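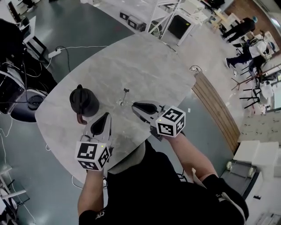
Dandix Share Dealing: Frequently Asked Questions

Last updated September 2025

These answers cover the questions our desk gets most often from people who are buying shares for the first time or moving an existing holding to us. They apply to individual and joint accounts. Company accounts have their own terms, which you can ask for by email.

Opening an account

Who can open a Dandix account?

Anyone aged 18 or over with a bank account in their own name. For a joint account, both holders have to pass the identity check before we can accept a deposit. We don't open accounts for minors, but a parent can hold shares in a designated account and transfer them later.

What documents do you need?

A passport or national identity card, a proof of address and your tax number. Bank statements and utility bills are fine as proof of address. Cell phone bills are not.

Is there a minimum deposit?

No. There is a minimum order of 41 euros, and you won't be able to place an order until your cash balance covers it plus the fee.

Placing orders

What is the difference between a market order and a limit order?

A market order is filled at the best price available when it reaches the exchange. A limit order is filled only at the price you set or better. With heavily traded shares the two often come out close to each other. With small companies, where there may be only a few sellers at any moment, a market order can be filled well away from the last price you saw. We suggest a limit for those.

My limit order was only partly filled. What happens to the rest?

The remainder stays open until it is filled, you cancel it or it expires. Day orders expire at the close. Open orders last up to 12 weeks. You pay one fee per order per day, so an order filled in pieces over two days is charged twice.

Can I buy part of a share?

Not at the moment. All orders are for whole shares. Dividends that are too small to buy a whole share stay in your account as cash.

Why did my order get rejected?

Usually there wasn't enough cash to cover the fee. Other common causes are a limit price too far from the current market, a share that has been suspended, or a missing tax form for a foreign share. The reason is shown next to the order in your history. If all it says is "Refer to desk", call us.

Fees

What does a trade cost?

Orders under 2000 euros cost a flat 12 euros. Larger orders are charged at the percentage shown on the rate sheet, and you see the full amount before you confirm. Stock exchange tax, where it applies, is listed on a separate line. We collect it and pass it on.

Is there a custody fee?

Not for shares listed on the exchanges we deal on directly. Shares held through a foreign custodian carry a yearly charge, which is taken in November. Please leave enough cash in the account to cover it. If the balance is short, the amount is carried as a debit – we don't sell shares to collect it.

Dividends and company events

When will I receive my dividend?

Normally one or two working days after the company's payment date. Foreign dividends can take longer. You have to own the share before the ex-dividend date to be entitled to the payment. If you buy on that date or later, the dividend goes to the seller.

Why is the amount lower than the company announced?

Tax has been withheld. For foreign shares there may be two deductions, one in the company's home country and one in yours. Both are shown on the dividend slip. Keep the slip if you plan to reclaim any of the foreign tax.

Can I vote at shareholder meetings?

Yes. Send us the name of the company and the number of shares you want to register at least 10 working days before the meeting.

Moving your shares

How do I transfer shares from another broker?

Fill in the transfer form and we will contact the other broker. Most transfers within the country are finished in a few weeks. You can't sell the shares while they are on the way, so think about timing if you expect to need the money.

I used to be a Van Dijk client. Where are my old statements?

Van Dijk accounts were moved to us with their holdings and purchase prices, but older statements were not loaded into the online archive. Annelies Baert at the records desk can send you copies. Give your old client number if you still have it.

What happens to an account when the holder dies?

We block the account when we are told of the death, and open orders are canceled. The heirs or the notary should write to Henk Prins in Estates, who will send a list of the papers needed. Dividends are still credited while the account is blocked.

Can you tell me which shares to buy?

No. Dandix carries out orders and does not give investment advice.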